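Cahier d'atelier – préhension
Mardi, après-midi. Budget matériel à rendre avant la fin janvier.
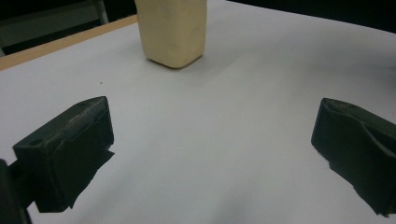

Repris la liste d'achats là où Radka l'avait laissée. Elle avait mis les doigts de pince en dernière ligne, je les remonte en premier. Les arêtes supérieures sont éraflées des deux côtés et je ne veux pas démarrer la prochaine série d'essais sans rechange en stock.

Doigts de rechange
Deux pistes. Nigam peut fournir des paires prêtes à monter, délai quatre semaines, 200 € la paire. Girish propose de les refaire chez nous, ce qui coûte surtout du temps machine, et l'imprimante est prise par l'équipe de Hywel jusqu'au mois prochain. Je pars sur deux paires Nigam et on garde la fabrication maison comme solution de secours. Demander si les perçages correspondent à notre embase avant de signer quoi que ce soit (la dernière fois on a repercé à la main, résultat moyen).

Objets d'essai
Le bloc beige suffit pour les approches à vide et les réglages d'ouverture. Pour la suite il faut des objets aux cotes connues, sa face est trop irrégulière pour comparer deux serrages. Seema a un devis de Brundidetti pour un jeu de 8 blocs calibrés, 600 € port compris. Cher. Je lui ai demandé de voir s'ils vendent le demi-jeu, quatre blocs nous iraient très bien pour commencer.

Plan de travail
La couverture blanche de la table ondule un peu, surtout vers l'avant, et les ombres des doigts tombent dessus. Prévoir une plaque rigide mate, gris clair de préférence. Pas de devis pour l'instant, Kusum pense qu'il reste des chutes au dépôt de Galtport. À vérifier avant d'acheter.

Éclairage
Le bloc prend la lumière par la gauche et son côté droit reste sombre. Un second panneau réglerait ça. Hywel en a un qui ne sert pas, à emprunter d'abord – si ça améliore la segmentation, on en achète un sur la ligne consommables.

Ce qu'on ne prend pas cette année : le capteur d'effort (trop cher pour l'usage qu'on en aurait), la deuxième pince, le contrat d'entretien Ternby. Pour ce dernier, Radka n'est pas d'accord. Elle rappelle que la panne d'automne nous a bloqués huit jours. Je note, on en reparle avec Kusum avant l'envoi.

Total provisoire : 400 pour les doigts, 600 pour les blocs si on n'obtient pas le demi-jeu, soit 1000 € hors plaque et éclairage.

À faire
Radka : plan de l'embase à envoyer à Nigam
Seema : relancer Brundidetti
Kusum : chutes à Galtport
Moi : mettre le tableau au propre, retrouver le bon de commande de l'an dernier pour le code fournisseur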